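Clomwood Hand-Held Gripper Demonstrations
Data card and README

Release notes are at the end. If you only want to load the data, skip to "Layout on disk."

Summary

Clomwood is a set of manipulation demonstrations recorded by people using hand-held grippers. No robot was used during recording. A person carries one gripper in each hand, does a household or light warehouse task, and the camera on each gripper records the whole time. The gripper pose is recovered afterward from the video and the motion sensor. The set was made for training policies that will later run on a two-arm robot with the same fingers.

The release has 134 sessions from two sites, Dretindale and Flerkwood. A session is one person doing one task repeatedly, with breaks, and each session is divided into episodes. An episode starts with both grippers open and ends when the operator opens both of them again and holds still.

Maintainer: Shabani Mushi
Card last updated: September 22, 2022

What is in an episode

Each episode has two video streams, left and right, recorded at 30 frames per second through a fisheye lens. Alongside the video there is a pose track for each gripper, a finger opening value for each frame, and a short text label for the task. Audio was recorded by the cameras and has been removed.

The finger opening value is normalized, with 0 for fully closed and 1 for fully open. It is estimated from the video, so it is missing for frames where the fingers could not be found. Missing values are stored as NaN. We did not interpolate them. The loader has a flag, fill_width, that will carry the last good value forward if your training code cannot handle gaps.

Poses are given as position in meters and rotation as a quaternion, in the order x, y, z, w. The origin is wherever the map for that session was started. Do not compare absolute positions between sessions. Within a session the two grippers share one map, so the distance between the left and right hands can be used directly.

Tasks

The task list was kept short on purpose so that each task has a useful number of repeats.

fold_towel: fold a flat towel twice and square the edges
stack_cups: move cups from the table into one stack
pack_box: place mixed items in an open box and close the flaps
hand_over: pick up an item with one gripper, pass it to the other, set it down
sort_bin: move items from one bin into two by type

hand_over and pack_box have the most sessions. sort_bin was added in March after the first round and was recorded only at Flerkwood.

Collection procedure

Operators were given a short practice period before their first session. They were asked to move at a comfortable speed, to keep their fingers away from the jaws, and to avoid pointing both cameras at a blank wall at the same time. The last point matters a great deal for pose tracking, and most of the sessions we had to drop failed there.

Every session follows the same order:

1. Start both cameras and check that the clocks agree.
2. Walk slowly through the work area to build the map.
3. Hold the grippers so that each camera sees the other gripper and its marker.
4. Open and close each set of fingers fully, five times.
5. Do the task until the session lead calls a stop.

Steps 2 through 4 are saved in the setup folder of each session. They are not demonstrations and should not be used for training. We kept them in the release so that others can rerun the mapping and the finger calibration with their own tools.

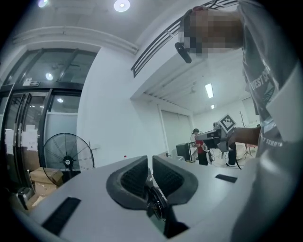 View from one gripper toward the other, with the square marker on top of the second unit. Face pixelated.

The marker gives a second estimate of where the other gripper is, independent of the shared map. For each session we compare the two estimates over the setup clip and store the median difference in session.json as marker_error_m. Sessions with a large difference were remapped once. If the second attempt was no better, the session was left out. The threshold is in the config file and can be changed if you want a stricter subset.

Because the fingers are always in view, a policy trained on these videos will see them at nearly the same place in every image. If your robot mounts the camera at a different height or angle, expect to crop or warp. A calibration file for the lens is included for each camera. We publish the raw fisheye images, and undistortion is left to the user. In our own training we did not undistort.

Layout on disk

Files are grouped by site, then session, then episode.

clomwood/site/session/session.json
clomwood/site/session/setup/
clomwood/site/session/episodes/0000/left.mp4
clomwood/site/session/episodes/0000/right.mp4
clomwood/site/session/episodes/0000/pose.npz
clomwood/site/session/episodes/0000/width.npz
clomwood/site/session/episodes/0000/label.txt

Episode numbers start at zero in every session. There are gaps in the numbering where episodes were removed, and we did not renumber, so that notes written against earlier versions still point to the right files.

The two video files in an episode always have the same number of frames. Where one camera started late, the extra frames on the other side were trimmed.

Loading

The loader is called Skinner and lives in the tools folder. It needs Python 3.8 or later, NumPy and a working ffmpeg. From the top of the repository:

pip install -e tools/skinner
python -m skinner.check --root clomwood

The check command reads every session file and reports missing or short videos. Run it once after download. It does not decode every frame unless you add --full, which takes a long time on a spinning disk.

To get training samples, use skinner.Episodes with the root folder and a list of tasks. By default it returns both images, both relative poses and both opening values. Relative poses are computed against the gripper's own pose at the first step of the sample. Pass relative=False to get the map frame.

Splits

Splits are by operator, so nobody who appears in the training split was recorded in the test split. The Flerkwood test sessions were also recorded in a different room from the Flerkwood training sessions. Split files are plain text lists of session names. Please report results on both sites separately. Averages hide the fact that Dretindale is easier: the tables are larger and the lighting is more even.

People and privacy

Gripper cameras point wherever the hand points, and with a lens this wide they often pick up the operator and other people in the room. All operators signed a consent form covering public release. Other people who work at the two sites were told about the recording, and anyone who asked not to appear was kept out by scheduling sessions at other times.

Faces are pixelated in all released video. The detector was run on every frame, then a person reviewed each session at reduced speed and added boxes where it had missed. Strongly tilted faces near the image border were the usual misses. Printed text on clothing and notices on walls were left as they were, except where a reviewer found a name, a phone number or an address.

If you find a face that is not covered, send the session name, the episode number and the time in the video to the maintainer. We will pull the episode first and fix it after. Please do not post the frame in a public issue.

Operator names are not stored. Each operator has a code, and the table linking codes to names is kept off the release server.

Known problems

Pose tracks drift in some long fold_towel sessions. The drift is slow and mostly affects height. Relative poses over short windows are fine.

The finger opening estimate is unreliable when something dark is held across both pads. Frames like this are marked in width.npz under the key low_conf.

Indoor lights cause visible flicker in a few Dretindale sessions. No correction was applied.

Nearly all operators are right-handed. In hand_over, the first pick is made with the right gripper far more often than with the left. Mirroring the images and swapping sides is supported in the loader with mirror=True, but text on packages and markers will then be reversed.

Both sites are clean, open indoor rooms. Results on this set say little about kitchens, cluttered homes or outdoor work.

Intended use

The data is meant for research on imitation learning, hand-held pose tracking and visual representation for manipulation. It may not be used to identify people. It has no force or touch readings, so it is a poor choice for tasks where grip force decides the outcome. Anyone running a trained policy on hardware should set their own speed and workspace limits, since the demonstrations contain human motions that many arms cannot follow.

Release notes

Version 2: added sort_bin, remapped sessions with high marker_error_m, second face review of all sessions, lens calibration now stored per camera.

Version 1: first release, four tasks, both sites.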